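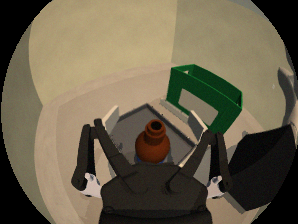
Grinura Institute for Domestic Automation. Post one of six. The question we are most often asked is whether a machine can clear a kitchen table yet. Our reply, as of May 23, 2026, is that it can do parts of the job under supervision. The simulated trials now under way with the Wirkum planning software concern one modest chore, which is handling a bottle near a tray and a crate. With the jaws open on either side of the bottle and neither fingertip touching it, the software has still to settle where to close and how firmly.

Post two. The present series consists of 559 simulated attempts. Each begins from a slightly different arrangement of the table. An attempt is recorded as complete only when the object has been lifted, carried and released in its proper place. Partial success is entered under a separate heading and does not count towards the total.

Post three. Members of the public have asked why a bottle should be difficult. A round body offers little flat surface to hold, and one lying on its side may roll when nudged. The approach from above, fingers pointing straight down, also calls for care when a taller object stands close by. 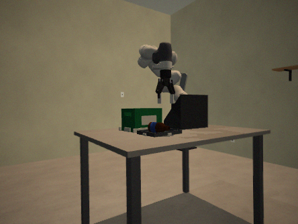
Post four: Shop-floor work

The Wolero packing hall in Vörös has asked for guidance on refilling shelves. We advise that repeated tasks with fixed positions may be considered for a trial of 20 working days. Mixed returns, torn packaging and anything made of glass should remain with staff for the time being.

Post five: Household work

We do not at present recommend any system for unsupervised use in the home. Laundry, washing-up and the clearing of shared rooms are outside the current programme.

Post six: Next steps

A written report of 25 pages will be issued in October. Questions for inclusion may be sent to the Institute through the usual contact form.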